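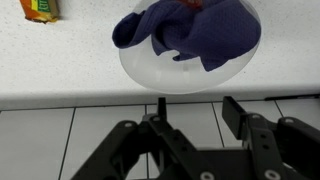 Speaker notes
Service at the Table: How Our Restaurants Receive Guests of Every Kind
Spring meeting of the Isgate Dining Association, March
Opening address, 15 minutes, followed by questions

Slide 1. Title

Good morning, and welcome on behalf of the Isgate Dining Association. My name is Matilde Arruda and I chair the Association's working group on guest reception. My colleague Aníbal Baptista, who prepared much of the material on kitchens and timing, will join me for questions at the end.

Members will have received the written report with their papers. I do not intend to read it out. I shall speak to the main findings and then set out what the Association is asking of its member restaurants between now and the autumn.

[Pause. Check that the rear microphone is on.]

Slide 2. What we were asked to do

At the last general meeting, members asked the working group to look at how guests are received in our restaurants from the moment they book to the moment they are seated and have ordered. The request followed a number of letters from diners, most of them courteous, several of them disappointed. A theme ran through the letters. The writers had enjoyed the food. They had been made to feel, in one way or another, that the table had been lent to them.

We were not asked to look at prices, at menus or at the quality of cooking. Those matters are properly for each house.

Slide 3. How the work was carried out

We sent a short form to diners through member restaurants. We received 327 completed forms. We also spent evenings in the dining rooms of members who had agreed to take part, sitting as ordinary guests and paying our own bills. I wish to thank the owners who agreed to this, and the floor staff, who were not told which evening we would come.

I should say plainly that the forms came from people willing to fill in a form. Guests who had a very poor evening, or a perfectly ordinary one, may well have left them on the table. The results should be read with that in mind.

Slide 4. The booking

Most complaints about reception begin before the guest has arrived. Three matters came up repeatedly.

The first is the telephone. Several of our members no longer answer it during service, and the recorded message does not say when it will be answered. Older guests in particular told us that they gave up and went elsewhere.

The second is the time limit on tables. Members are entitled to set one. Guests do not object to a limit they have been told about. They object strongly to hearing of it when the main course is cleared. At Pretska, the limit is stated when the booking is made and again, briefly, at the door. We did not receive one complaint about it.

The third is the note taken with the booking. A guest mentions an allergy, a wheelchair or a birthday, and on arrival no one knows of it. In the houses where this went wrong, the note had been taken down correctly. It had simply stayed in the booking book.

[If time is short, go straight to Slide 6.]

Slide 5. The regular and the well-known guest

This part of the report has attracted some comment, and I should like to deal with it directly.

Many of our restaurants are proud of the people who have eaten in them. There are signed menus on walls, and photographs behind the bar. The working group has no objection to any of this. It is part of the history of a house and guests enjoy looking at it while they wait.

Our concern is with the table. In some rooms a good table is kept empty through the whole evening in case a favoured guest should come in. On one of our visits to Ikonen, a family of four was seated beside the service door while a round table by the window stood laid and unused until closing. The family noticed, and asked about it, and were told that it was reserved. The owner has seen this passage of the report and has agreed to my mentioning it. He has since changed the practice, and any table held without a booking is now released at 8 o'clock.

We recommend that other members consider a similar rule. A regular guest may of course be given his or her usual table. A telephone call in the afternoon is not a great deal to ask in return.

Slide 6. The door

The form asked guests how they were greeted. The answers were more generous than we had expected. Guests forgive a wait readily when someone has looked up and spoken to them. They do not forgive being left to stand beside a desk while a member of staff finishes with a screen.

The advice here is old and I shall not labour it. Somebody should be responsible for the door at all times during service, and the rest of the staff should know who that is. In smaller rooms the owner usually does it without thinking. The difficulty arises in rooms with two entrances, or with a bar at the front run separately from the dining room. Zenis has both, and Mr Baptista will be glad to describe the arrangement they have reached, under which the bar staff greet everyone and the dining room collects them.

Coats should be offered for, and given back without the guest having to ask twice.

Slide 7. Guests dining alone

A fair number of forms came from people who eat out by themselves, some for work and some from choice. Their remarks were among the most useful we had.

They ask not to be put at the worst table in the room as a matter of course. They ask that the second place setting be taken away quietly, without a remark. They do not wish to be asked whether anyone will be joining them when they have booked for one. Several said that they would order more, and stay longer, in a room where they did not feel watched.

I would draw members' attention to the point about bar seats. Some solitary diners are fond of them and others are not. The choice ought to be offered when the booking is made.

Slide 8. Guests with children

Views differ among members, and the Association does not propose to impose one. A house which does not welcome small children in the evening should say so in its window and when a booking is taken. A house which does welcome them should be able to bring something for the child to eat soon after the family sits down.

Mr Baptista's notes on kitchen timing are in the second part of the report. His finding is that sending out a child's plate with the adults' first course causes very little disturbance, provided that the order is taken at once and marked clearly. Where it was left to be taken with the rest of the table, it was nearly always late.

[Aníbal to nod or correct as he sees fit.]

Slide 9. The order and the wait

Guests were asked what they most disliked between sitting down and eating. The commonest answer was not knowing whether they had been forgotten. The wait itself came a good way behind.

Bread, water or a word from the waiter will settle most tables. So will the truth. If the kitchen is behind, the guest should be told, with a fair estimate of how long. Staff told us that they are often unwilling to say this because they expect the guest to be angry with them. Owners can help by making it clear that staff who give honest news will be supported.

The report also deals with the reading out of specials. Members are asked to see that prices are given with them. Many guests will not ask in front of their company, and then feel foolish when the bill comes.

Slide 10. What the Association is asking

I now come to the requests. They are voluntary, as all our guidance is.

Please state any time limit on the table when the booking is taken.

Please see that notes made at booking reach the person at the door and the kitchen before service begins.

Please agree an hour after which tables held without a booking are released.

Please name a person for the door at every service.

The working group has a small fund of 1030 pounds to help members with printing, for example of booking slips or window cards. Applications should be made in writing to the Association's office. A letter of a few lines will do, and there is no form.

Slide 11. What happens next

We shall send the diners' form out again after the summer season, with the same questions, so that the two sets of answers can be read side by side. Members who did not take part in the first round are warmly invited to take part in the second. Results for single restaurants will go only to the owner concerned, as before.

We also hope to hold an afternoon for floor staff, without owners present, at which they may speak freely about what makes their work harder. The office will write once a room has been found. Members are asked to release at least one person for it, and to pay them for the time.

Slide 12. Thanks and questions

My thanks go to the restaurants which opened their doors to us, to the diners who wrote, and to Mr Baptista for his patience with the tables at the back of the report. A correction to the third of these is available on a loose sheet by the door; two columns were printed in the wrong order.

We shall now take questions. May I ask speakers to give their name and their restaurant before they begin.

[Likely questions: deposits for large parties, which are outside our remit and should be referred to the main board; service charge, likewise; dogs, see the last page of the report.]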